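Search this site Enter keywords Go

Washing and Print Life in Cotton T-Shirts
Student project report, Textiles and Materials elective
Hedatbridge College

1. Background

Most students own more printed T-shirts than any other kind of clothing, and most of the shirts are thrown out when the print goes, well before the cloth wears through. Our project asked how much of that comes down to the way the shirts are washed. We looked at water temperature, drying method and whether the shirt was turned inside out.

We chose single-color prints on plain cotton. Multicolor prints use several layers of ink, and we did not have a fair way to grade them.

2. Materials

The shirts came from two suppliers. Hendatex sold us blanks with a screen print already on them, and Brito sold us shirts printed with a heat transfer. Both sets were cotton in a medium weight. The detergent was Drindance liquid, the same bottle size each time, measured with the cap.

The total number of wash cycles logged for the project was 141. These were run on 2 machines in the residence hall laundry room, mostly on Wednesday evenings when it was quiet. The log sheet was taped inside the cabinet door. One page got wet in October and had to be copied out again from a phone photo.

3. Method

Each shirt was given a code in laundry marker on the care label. Before the first wash we marked a square on the print and graded it under a desk lamp for cracking, fading and lifting at the edges. Grades ran from 1 (no change) to 5 (print no longer readable). Two of us graded separately and then compared. Where we differed by more than one grade, a third person decided. 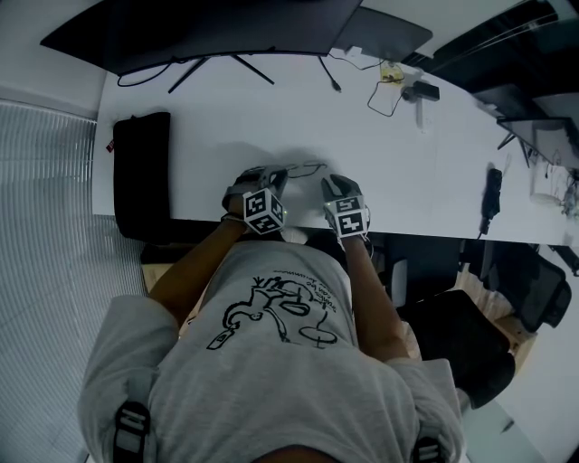 Print placement turned out to matter more than we had planned for. Our first set of grades treated every print as if it sat flat in the middle of the chest, where the cloth hardly moves. A design like the black line drawing on the light gray T-shirt, which runs across the upper back and shoulder area, covers cloth that stretches each time the wearer reaches forward. Straps over the shoulders can also rub on it. We added a column for placement after the first month and graded the earlier shirts again.

4. Results

Hot water did the most damage to the heat transfers. Edge lifting showed up by wash 9 on the shirts washed hot and tumble dried. The screen prints faded slowly and cracked very little, even when washed hot.

Turning the shirts inside out helped both kinds of print. Line drying helped the transfers but made almost no difference to the screen prints. Shoulder prints cracked sooner than chest prints in every group – usually along the seam first.

5. Problems

One of the machines was replaced partway through and the new one had a shorter hot cycle. We kept the results from both but marked them separately. We also had fewer shoulder prints than chest prints, so that comparison is weaker than the others.

6. Further work

Next year's group could test dark shirts, and should settle the placement column before the first wash. The grading sheets and the leftover blanks are in the bottom drawer of the materials room.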